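Berchtold Newsletter – Research Corner

Print this page | E-mail this page
Shares: 5 | Comments: 3

Putting things into the fridge: what we learned from training in simulated kitchens

By Cosimo Rinaldi

Many of you asked at the August open afternoon how the kitchen work is going, and I promised to write it down properly. I will try to do it without too many formulas. Those who want the formulas can find them in the internal report, which Francine Petrenko has put on the shared drive together with the plots.

The task sounds very small. The robot takes one item of food and places it on a chosen level of a fridge, and the door is already open. We do not ask it to open the door, we do not ask it to decide what is fresh, and we do not ask it to close anything afterwards. I must admit that when we started I expected to finish this part in a few weeks and then go on to the dishwasher. We are still at the fridge.

The difficulty is in the last few centimetres. A fridge is a box with a narrow entrance, and inside the box there are shelves, bins and a raised lip at the front of each level. The arm has to bring the item over the lip and under the shelf above, and the gripper needs space too. If the policy is trained only with demonstrations, it learns the big movement very nicely. It comes from the counter, it turns, it goes to the right level. Then it arrives slightly too low and pushes the item against the lip, and after this it does not know what to do, because no person who gave a demonstration ever made this mistake. It stays there and pushes.

Colleagues who work with mobile bases will know this problem under other names. For us it was new how much it depended on one edge. We made a test where we removed the lip from the fridge model and changed nothing else, and the failures of this type almost disappeared. So we knew where to look, but of course we cannot remove the lip from the fridges of the world.

Our method, which we call Tretham in the code and in the report, is quite simple to explain. We take an ordinary demonstration and cut it at the moment when the item is in front of the opening. From this point we start the simulator again many times, and each time we move the hand a little: lower, higher, to one side, or with the wrist turned. Most of these new starting points are bad ones, and we choose them to be bad. A planner which knows the exact geometry then finds a way from the bad position to a good one, and this short correction goes into the training set. The policy itself never sees the geometry. It gets only the camera views and the joint positions, as before.
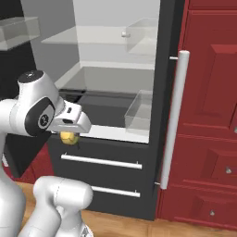
We began with 372 demonstrations, all recorded with the teleoperation desk in the upstairs lab. From each of them we kept 10 corrections. At first we kept many more, and the result was worse, which surprised me. Francine found the reason after looking through the training data for a long evening. With too many corrections the policy became nervous. It made a correction also when it was in a perfectly good position, moving up and down before the shelf like a person who has forgotten why he came to the kitchen. When we reduced the number this behaviour became rare, although it has not gone completely.

A second point concerns the look of the kitchens. In Makcombe, our set of simulated rooms, the colours of cabinets, floors and appliances are changed from room to room. A red kitchen with a dark fridge is as normal there as a white one. We had thought of this variation as something useful for recognising objects, and for the fridge task we did not expect much from it. In practice it helped with the lip too. When all fridges in training were pale, the policy seemed to find the front edge by its brightness against the inside, and it made large errors as soon as the light changed. With mixed colours it had to use other signs. I say "seemed" on purpose, for we have only indirect evidence, and a student project on this question would be very welcome.

Transparent parts are still a weak place. Clear bins and frosted shelves have thin edges, and in the rendered views these edges can nearly vanish when the interior is bright. A human sees a faint line and understands that a whole box is standing there. Our policy is less clever. When the target position is close to a clear bin, the hand comes too near to the bin and sometimes pushes it backwards. We do not count this as a failure if the food arrives on the right level, but I am not sure that this is the right way to count, and Francine is quite sure that it is the wrong way. We will report both numbers in the paper.

Now to the results. We tested the policy in kitchens it had not seen in training, with round items, boxes and bottles. Compared with the policy trained only on demonstrations, the one with corrections placed the item on the requested level clearly more often, and the largest gain was for the lower level, where the lip causes the most trouble. Round items gained more than boxes. Bottles did not improve at all. They must be put in upright, and then the shelf above becomes the problem instead of the lip, and our corrections were not made for this. We have started to produce corrections for the upper edge as well – the first version of the script is running while I write this.

What about a real fridge? Here I have to be careful. Our partners at Wostness have installed a test kitchen, and we ran the policy there on three mornings. The real arm is the same type as the simulated one, but the contact is different. In the simulator the item sits quietly in the fingers when it touches something. In the real gripper it rotates, and a lemon rotates very easily. The corrections then move the hand to the correct height while the lemon has gone to another place between the fingers. We saw enough good placements to believe that the idea carries over, and enough bad ones to stop us from giving a percentage in a newsletter.

For the next months we have agreed on the following work. Francine will add slip between fingers and item to the simulator, so that the corrections also contain cases where the grasp has changed. I will work on the choice of the cutting point. At present we cut every demonstration at a fixed distance from the opening, and this distance was chosen by me by looking at a few recordings, so it can certainly be done better. We also want to shorten the planning time – a full set of corrections now takes about 5 hours on the group machine, and other people need this machine too. If your jobs were waiting in the queue during the summer, I am sorry, it was probably us.

The code for making the corrections can already be used inside Berchtold. It expects demonstrations in our usual format and a room from Makcombe, and the instructions are in the same folder as the report. If you have your own scene with drawers or cupboards, I would be glad to try it together with you. A drawer also has an edge at the front, and I suspect that the same thing happens there. Please write to Francine or to me, and send one short recording of a failure if you have it. The failures are more useful to us at the moment than the good runs.

Print this page | E-mail this page
3 comments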